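Robots and Everyday Work, Unit 8
Can they do chores yet?
Notes by Zanele Venter, Maltbridge evening program
Last updated August 16, 2019

Typed up fast after class, tell me if something doesn't match what you wrote down.

Announcements
Reading for next time is the Lagman chapter on grasping, first half only. Skip the math box. Lab writeups go in the tray by the door, not under my door please. Room change for the lab section still not settled.

1. Where we left off

Dishwasher = robot? Had this argument again. It washes dishes, no question. But you load it, you unload it, you scrape the plates. The washing got automated decades ago and the handling didn't. Same with the washing machine. Water and heat and spinning are easy to put in a box. Picking up a sock is the hard part.

So for this unit: chore = the handling part. Getting a thing from where it is to where it should be, without breaking it or the thing next to it.

2. Three words to keep apart

Perceive. Find the object, know which side is up, know where it ends and the next one starts.
Grasp. Choose where to put the fingers, close them, hold on.
Place. Everybody forgets this one. Putting a cup down is harder than it sounds, you have to know when the table has arrived.

Most demo videos show grasp. Watch for cuts between grasp and place. If there's a cut, ask why. If it's sped up, look for the little "4x" in the corner.

3. Shop floor: mostly yes, with conditions

Went over the Kilto packing line from the reading. Same part, same tray, same spot, all day. Arm does it fine. 47 parts per tray, the fixture holds every one at the same angle, so the arm hardly has to look. The cleverness is in the fixture.

Then the Jekov case. Same sort of arm, mixed bin, parts dumped in any which way. First trial: 28 good picks out of 44 tries. Somebody in class said "that's over half". Yes, and a person doing that would be let go by lunch. Main failures:
- two parts tangled, came up together
- fingers hit the bin wall on the way down
- shiny parts, camera lost them
- held fine, then dropped on the way over

Note that only one of those is a gripper problem in the plain sense. Bin wall is planning. Shiny is seeing. Tangled is a bit of everything.

Jekov fixed it by shaking the bin and trying again. Not elegant. It works if you've got the time per part, and they did. Keep this for the exam question on cost of a retry: a missed bolt costs you seconds, a missed wine glass costs you the glass and then a broom.

4. Home: mostly no

Why homes are worse, from the board:

No fixtures. Things are wherever somebody left them.
Kinds of objects. A shop might have 8 part types. A kitchen drawer beats that before you've got it fully open.
Soft stuff. Towels, bags, bread. Shape changes when you touch it.
People, pets, stairs.
No engineer standing by. This is the big one in my opinion. Factory arms get babysat a lot more than the brochures let on.

Clearing a table is our test chore for the rest of the unit. Sounds easy, a six year old can do it (will they, different question). Split it up: find everything, decide an order, pick, carry, put away. Order matters more than people think. Tall thin things go early or you'll knock them over reaching past. Round things roll. Anything with a hole or a handle gives you extra places to grab, also extra ways to grab wrong.

Remedios asked whether the robot needs to know WHAT a thing is or just its shape. Good question, spent ages on it. For lifting: shape gets you a long way. For putting away: shape gets you nowhere. An apple and a ball lift the same. One goes in the fruit bowl.

5. Practicing in simulation

Real arms are slow and you have to reset the table by hand every time. In a simulator the reset is free and nothing smashes. You can also put odd objects together that you'd never find on one table, so it doesn't just learn mugs.

Catch: the simulator's idea of friction is only an idea. Same for weight, squish, glare. A grasp that holds there can slide off in the lab. People call this the reality gap. One way round it is to vary everything (lighting, friction, colors, weights) so the real world looks like one more variation. Helps. Doesnt close the gap.

Use the picture for the excercise below. Treat it as a clear-the-table job, arm fixed to its pedestal, two fingers, nothing picked up yet.
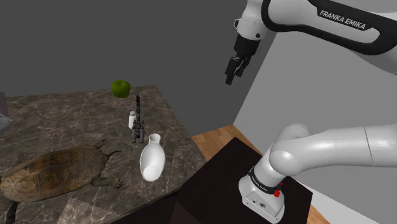 Fig. 3. Simulated table-clearing setup, Franka Emika arm with parallel gripper. Turtle, vase, rocket, small white bottle, green apple.

Exercise (pairs, one page, bring it next time)

Write down a clearing order and defend it. Things to think about:

The turtle is the biggest item by a good way. Can two fingers go across the shell? If not, what's left to hold, and would you trust it?
The vase isn't standing straight up. Rim, or the cut-out? Work out what a finger inside does to the wall of it if you squeeze too hard.
Rocket and bottle are side by side. Which first, and from which direction does the hand come in?
Apple is at the back. Straight down from above is the lazy answer, may also be the right one. Say what path the arm takes getting there.
You don't get weights. Say what you assumed. A hollow turtle and a solid one are diffrent jobs.

No marks for pretty drawings. Marks for saying where your plan fails.

6. So, yet?

My scorecard, argue with me:
Same part, same place: yes, for years.
Mixed bin, few part types: yes if you can afford retries.
Vacuuming a flat floor: yes, minus cords and socks.
Clearing a table somebody set up for the robot: sometimes, slowly.
Clearing your table: no.
Folding laundry: no, whatever the video says.

The Šimko article says home arms are "nearly ready". Find where the author defines ready. I couldn't.

Next unit is grippers: suction vs fingers, and why suction wins on boxes and loses on colanders. Final projects due in December, topics to me well before that.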